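Brumirent Wall Display Guide
Section 4: Hanging a Framed Print
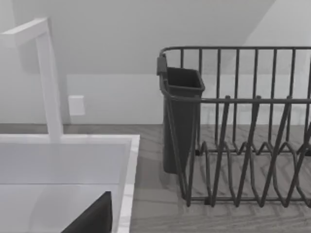 White sink and faucet in a gray wood-grain countertop.

This section covers framed prints up to 35 inches wide. For stretched canvases, see Section 5. Kit 769 includes two Gristden wall hooks, a paper template and four felt pads.

1. Wash and dry your hands, then lay the print face down on a clean towel.

2. Check that both D-rings are tight and at the same height.

3. Stick a felt pad on each back corner of the frame.

4. Tape the template to the wall. The center line on the template should sit 9 inches below where you want the top of the frame.

5. Mark the hook positions with a pencil and take the template down.

6. Fix the hooks using the screws supplied. In plaster, drill a pilot hole first.

7. Lift the print onto both hooks and check it with a level.

Note: Etchings and watercolors fade faster than oils. Keep them out of direct sun -- a hallway wall is often a good spot.

Caution: Do not spray glass cleaner on the frame. Spray the cloth, away from the print, and wipe the glass only.

Caution: Do not hang works on paper above a stove, sink or radiator.

If a hook turns in the wall, remove it and use the Skommont anchors listed in Section 7.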